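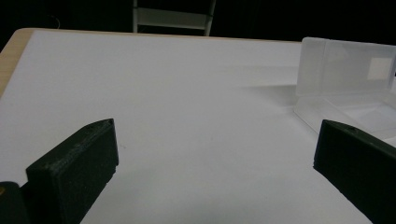 My sister wrote back before seven this morning to say that the Brolcombe house was too far from a train and I would regret it by February. She has a point about the train. The walk to Darnham station took me 14 minutes on the day I viewed it, and that was in dry weather with nothing to carry. I wrote back that I'd think about it, and then spent most of the morning thinking about it.

The numbers, so I have them in one place. Rent at Brolcombe would be 137 less each month than what I pay now. The agent at Hoxha wants a deposit of 400 to hold it, and I get that back only if the owner pulls out. The monthly train pass would eat most of the difference. What I would gain is the second bedroom and the yard, and a kitchen window that opens. The one I have now was painted shut before I moved in.

Called Hoxha at lunch. They said another couple is looking at it tomorrow afternoon. They may say that to everybody. I asked about the damp patch by the back door and was told it had been treated, but the woman on the phone didn't know when or by whom. I asked her to find out and email me.

Had soup and the end of the rye loaf, then sat down to make a proper list of what I own and what would need moving. 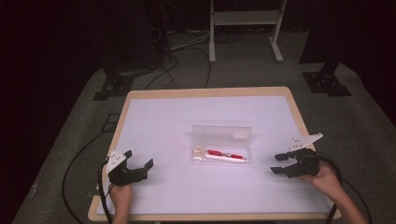

The list got long faster than I expected. The bed comes apart, the bookcase doesn't. The couch went up these stairs only with the feet off, and I have no idea where I put the wrench for that. Fukeritz quoted me for a van and 2 men for half a day, which seems fair, but stairs are extra and they wouldn't tell me how much extra until they'd seen them.

Rain from four o'clock on. I walked to the post office anyway and thought about doing that same walk from Brolcombe, uphill on the way home. I didn't mind the idea as much as I thought I would.

No email from Hoxha by six. My sister called after supper and we talked mostly about her roof. At the end she said she'd come and see the house with me if I wanted a second opinion - she can get away in the morning. I said yes. Need to set the alarm and find the good umbrella.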